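Diary: sourdough, trains and the long way to Brostine

07/05/2025

I walked the whole Jarman ridge path today and my legs are jelly and I would do it again tomorrow! I've been wanting to do it ever since I moved to Trilinen, and every weekend there was rain or laundry or some other dull thing. This morning I woke up before the alarm, saw blue sky, and had my boots on before the coffee was done.

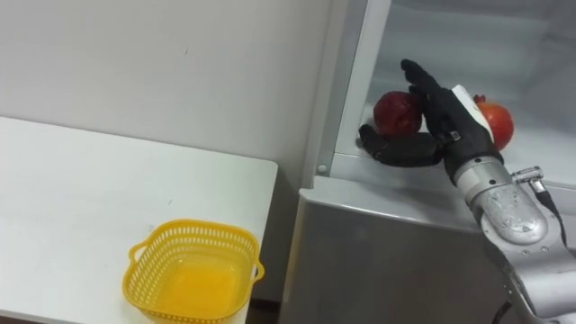 3 min read

The path starts behind the old station, and the first stretch is just steps. So many steps! The sign at the bottom says 655, and I believe every one of them. But then you come out above the trees and the whole valley opens up, with the river looping through it and the little white ferry going back and forth. I sat on a rock and ate my first sandwich at an hour I won't write down (it was breakfast, basically).

After that it's easy going along the top, all grass and wind and those tiny purple flowers I keep meaning to look up. I saw a kestrel hanging right at eye level, so close I could see its tail working to hold it still. I must have stood there for ages. There were goats, too, a whole family of them, and the smallest one followed me for a bit and then lost interest when I had no food to hand over.

The high point is marked 722 meters on a stone that has been painted and repainted so often the numbers look puffy. You can see all the way to the sea from up there. I've been told that before and didn't really believe it, but there it was, a thin bright line past the Brostine chimneys!
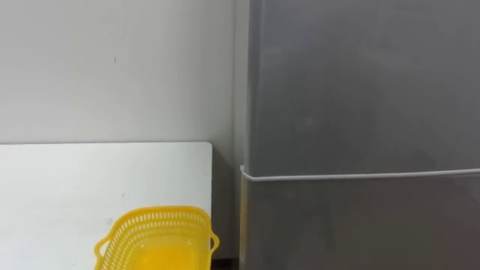
Coming down the other side

The way down to Brostine is steeper than the map makes it look, with loose stones in the gullies, and I went slowly and sang to myself to keep from rushing. Blister on the left heel, a small one. I'm trying the thicker socks next time.

Brostine itself was a treat. I had a bowl of bean soup at the Wurkero, the café by the bridge, with bread so good that I bought a loaf and carried it home under my arm. Sourdough with caraway, still warm in the paper. Then the number 57 bus back, which takes the long road around the lake, and I had the front seat the whole way.

Bath, toast from the new loaf, feet up on the sofa. I want to do the northern loop before July is over, and I want to start even earlier so I can see the sun come up from the stone. Need to buy plasters and a better hat.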